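Do Baskets Really Need Holes?

Some people say a basket with holes keeps clothes fresh. Is that true, or is it just something stores like to say? Let's be fussy about it.

Damp cloth dries when water leaves it and drifts off into the air. Holes let some of that air move. But if you stuff in 6 wet towels and squash them down, the ones in the middle still get smelly. Holes can't fix that. One black thing in a big green basket has lots of room around it, so air can reach more of it.
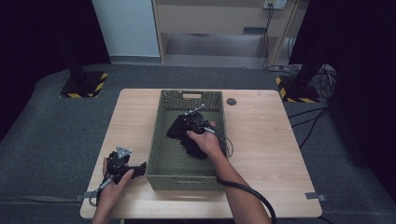

What about the handles?

A handle slot is a hole too - a big one, made for fingers. It helps you lift. It doesn't make the basket lighter, whatever your brother tells you.

Test it yourself

Don't just believe us. Wet two socks and squeeze them out. Put one flat in a basket with holes and one in a bucket. Feel them at bedtime and again at breakfast. Did the holes win? If both socks feel the same, write that down. A boring answer still counts.

From the Prinska page for curious kids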